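Fludik开放日去过的进来聊聊(Cliltstead园区那场)
版块:机器人与自动化 > 展会、参观、见闻

楼主 铜螺母
发表于 2024年6月10日

上周报名去了Fludik在Cliltstead园区的开放日,回来整理了一下笔记,发上来给没去成的人参考。

签到在一楼,每场限36人,我那场基本坐满。先是半个小时的介绍,讲公司做什么、园区几栋楼怎么分,PPT翻得很快,没记下多少。之后分成两组,一组先看搬运线,一组先看家居操作区,看完对调。我先看的搬运线。

搬运线是两台六轴臂配一条环形输送带,从料箱里抓袋装零件放到托盘上。讲解员叫Felicidad Lacson,负责现场应用的,讲得比较细。她给的节拍是每小时533件,屏幕上有实时数字,我站在旁边那十几分钟一直在这个数下面一点,中间停过一次,原因是料箱里两个袋子粘在一起,吸盘带起来两个,称重不对,程序自己停了。工作人员过去把袋子分开,按了复位,继续跑。

末端是吸盘加两指夹爪的组合,软袋用吸盘,硬盒用夹爪,切换不用换工具。视觉是顶上一个固定相机加臂上一个小相机。有人问反光包装袋怎么办,回答是补了一圈漫射光,再不行就换角度重拍一次。

家居操作区是我更想看的,结果看得不太满意。布置成卧室和厨房各半间,双臂平台,演示项目有叠毛巾、把杯子放进沥水架、从床上把衣服收进篮子。叠毛巾做了三次,两次成,一次折到一半边角滑掉,机器停在那里等人。收衣服那个很慢,一件T恤从看到、靠近、夹住到放下用了一分多钟。

提问环节二十分钟,问价格的最多,没有给准数。

想问问去过别的场次的,看到的和我一样吗?

2楼 老胡修伺服

我是下午那场。搬运线数字比你看到的高,没停过。家居区叠毛巾我们看了四次,全成了,不过毛巾每次都是工作人员先抖开放平的,我特意看了。抖开放平之后再叠,难度差很多。

3楼 铜螺母(楼主)

回复2楼:我那场也是先放平的。我问过讲解员能不能揉成一团开始,她说实验室里在做,现场不演。这个回答我可以接受。

4楼 细雨穿廊

每小时533件看着还行,但要看件是什么。袋装零件重量小,吸盘吸上就走,跟混装纸箱没法比。我们厂去年评过Cabrera的类似方案,样件测试跑得很好,上了自己的货以后打了个对折。主要是袋子的材质不一样,我们的袋子有透气孔,吸不住。

所以去看这种开放日,建议带一点自己的货过去,问能不能现场放进料箱里试。能试就试,不能试也没关系,看对方怎么回答。

5楼 老胡修伺服

回复4楼:带货进去要提前报备的,报名邮件里写了,当天带过去门口不让进。我同事背了一包样件,寄存在前台了。

6楼 细雨穿廊

那就提前报备。邮件里写了就更应该报。

7楼 夜班的灯

插一句,家居区这块我觉得没有必要办到开放日上。搬运线是能卖的东西,来看的人多半是工厂的,看半间卧室做什么?一分多钟收一件T恤,谁家等得起。看完只会觉得这家公司精力分散。我们一起去的三个人,有两个在家居区站了五分钟就回去看输送带了。

8楼 铜螺母(楼主)

回复7楼:我不太同意。搬运线我在别的地方看过类似的,差别不大。家居区慢归慢,里面的东西是新的。软的、会变形的物体,工厂里也有,线束、布料、密封条都算。它在卧室里能收衣服,以后到车间里抓线束用的是同一套办法。

9楼 夜班的灯

“以后”两个字我听了十年了。

10楼 平车缝纫

回复8楼:我是做服装的,说点这边的看法。布料抓取这事,难点在层数。一叠裁片你要它抓一片,它抓两片,后面全错。衣服扔在床上反倒好办,反正一件就是一件,抓到哪里都行,提起来放进篮子就完了。所以别从收衣服直接推到裁片上去,差得远。

线束我不懂,不评论。

11楼 铜螺母(楼主)

回复10楼:受教。层数这个我当时没想到,也没问。

12楼 半杯凉茶

我去的是上午第二场,讲解的是Mark Anthony Galang,他是做数据那边的,跟楼主那场讲的重点不一样。他基本没怎么讲双臂平台,花了大半时间讲数据是怎么来的。我把记下来的写一下,可能有听错的地方,欢迎纠正。

一、他们的家居数据大部分不是用机器人采的。是人拿着手持夹爪采的,夹爪的两指和平台末端那两指几何尺寸一致,上面带相机。人握着手柄去夹东西,开合多少、手在空间里怎么走,都记下来。

二、采集分在两种地方,一种是园区里搭的样板间,一种是去别人家里。家里的量比样板间大。他给的数是已经去过1298户,覆盖的户型有楼房也有自建房。

三、每段短的十几秒,长的不超过60秒,超过的要拆开。理由他没展开讲。

四、同一个动作在同一户里不会一直重复,换件东西、换个位置再来。

五、采集员上岗前要练,练的内容主要是手要稳、动作不要太快、夹住以后不要乱晃。有人问练多久,他说因人而异,没给天数。

另外他让我们试了一下手持夹爪,每人一两分钟,桌上放了毛巾、袜子、几个塑料杯。我试了袜子,第一下没夹起来,两指合上的时候袜子往前滑出去了,第二下角度压低一点才夹住。重量还可以,拿一会儿不累,拿一下午就不知道了。

13楼 老胡修伺服

回复12楼:我们那场没让试!同一个开放日内容差这么多吗?

14楼 半杯凉茶

看讲解员。Galang说他那场有桌子,别的场次桌子撤了,地方不够站。

15楼 夜班的灯

1298户听着多,每户采多少没说吧。去一户采五分钟也算一户。

16楼 半杯凉茶

回复15楼:没说。有人问总时长,他说七月会有一份说明放出来,到时候看。

17楼 松木板凳

我有一个问题,人手拿着夹爪做的动作,机械臂照着做,做得出来吗?人的手腕能转的角度机械臂未必能转,人可以弯腰探过去,机械臂装在底座上探不过去。我在Zaso做过一段时间类似的东西,当时采回来的数据有不少到了臂上就是不可达,筛掉以后剩下的没有想的那么多。

18楼 半杯凉茶

回复17楼:有人问了差不多的问题。他的回答是采完会过一遍运动学检查,臂够不着的那些不进训练。比例没讲。采集员培训里也有一条,身子不要探太远。

19楼 松木板凳

过一遍检查是对的,应该的。比例不讲我也能理解,换我我也不讲。

还有一点,固定样板间里采的东西,背景就那几样,墙是白的,床单是灰的,换个地方就不灵。我们当时就吃了这个亏,床单换成花的,衣服边缘就分不清了。去别人家里采应该是冲着这个去的。

20楼 电缆沟

我就在做采集,不是Fludik,给别家干的,用的也是手持两指夹爪。看到这里说两句。

19楼讲的花床单的事,我们每天都碰到。普通人家里很少有纯色床品,印花、格子、卡通什么都有,衣服堆在上面,颜色近的时候人眼都要看一下。样板间里的衣服一般是摊着的,家里的衣服是一团一团的,袖子压在下面,领子翻在里面。夹的时候先找一个凸起来的褶,两指一前一后卡过去,别想着夹边,边经常找不到。

厚的比薄的好夹。抓绒、毛衣这种一夹就起来,褶子自己是立着的。最难的是薄的滑面料,衬里那种,夹住了提到一半掉下去是常事。掉了就算这一段作废,重来。

放一张,大家看看普通卧室里大概是什么样子。

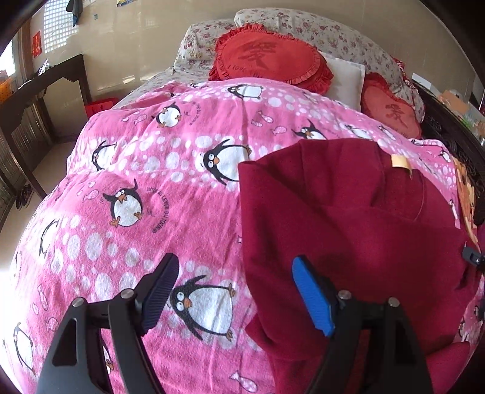 手持夹爪与床上的深红色抓绒衣物,底下是粉色企鹅图案的被子

21楼 平车缝纫

回复20楼:这被子花得可以,波点加企鹅加小鱼,还印着字。不过深红压在粉色上,对比还算够,要是换成一件粉色带点的睡衣就热闹了。

22楼 电缆沟

回复21楼:睡衣跟被子同款的真碰到过,找了半天领口。

23楼 老胡修伺服

两个指垫怎么一个深一个亮?左边藏青,右边是亮蓝。

24楼 电缆沟

回复23楼:颜色没有讲究,带棱的都能用,磨了就换,手边有什么颜色就装什么颜色。我们组里有人两边永远要装一样的,我不管这个。

25楼 松木板凳

这个镜头视角够广,床头的枕头、靠垫、边上的柜子、窗户都进来了。我们以前用的镜头窄,靠近物体以后除了布什么都看不见,定位老丢。广角的畸变大,床都鼓起来了,不过标定做好就行。

问一下,你们衣服厚的薄的比例有要求吗?还是家里有什么夹什么?

26楼 电缆沟

回复25楼:有单子,单子上写类别,上衣、裤子、袜子、毛巾。厚薄不写。家里有什么就用什么,户主拿出来哪件夹哪件。冬天厚的多,夏天基本都是薄的,夏天做起来烦。

27楼 夜班的灯

行,看了图我收回一半。要是开放日上放一间这样的屋子,我会多站一会儿。Fludik那半间卧室,床上一条灰床单,一件白T恤,跟商场样板间似的,看不出本事。

慢的问题我还是保留意见。

28楼 铜螺母(楼主)

回复27楼:我那场床单也是灰的。问卷里我填了这条,建议换成花的。

29楼 细雨穿廊

说到问卷,有没有人填了以后收到搬运线的技术资料?我勾了“需要”,到现在没收到。

30楼 老胡修伺服

回复29楼:收到了,在垃圾邮件里,你翻一下。附件里有吸盘的选型表,带透气孔的袋子单独有一栏,写的是建议换夹爪。跟你4楼说的对得上。

31楼 细雨穿廊

找到了,谢谢。选型表比我想的细。换夹爪的话节拍就要重新算,表里没给夹爪的节拍。我写邮件问Lacson,有回复了贴过来。

32楼 半杯凉茶

顺便问下楼主,七月那场你还去吗?报名页面已经挂出来了,还是Cliltstead,还是36人一场。

33楼 铜螺母(楼主)

去。这次选Galang讲的场次,想试试手持夹爪。页面上没写讲解员是谁,我打电话问的,他排在上午第二场。

34楼 平车缝纫

我也报了同一场,带几片裁片去。已经发邮件报备了,针织的和梭织的各带一点。

35楼 松木板凳

回复34楼:裁片试完记得来说一声,叠着抓和单片抓都试试。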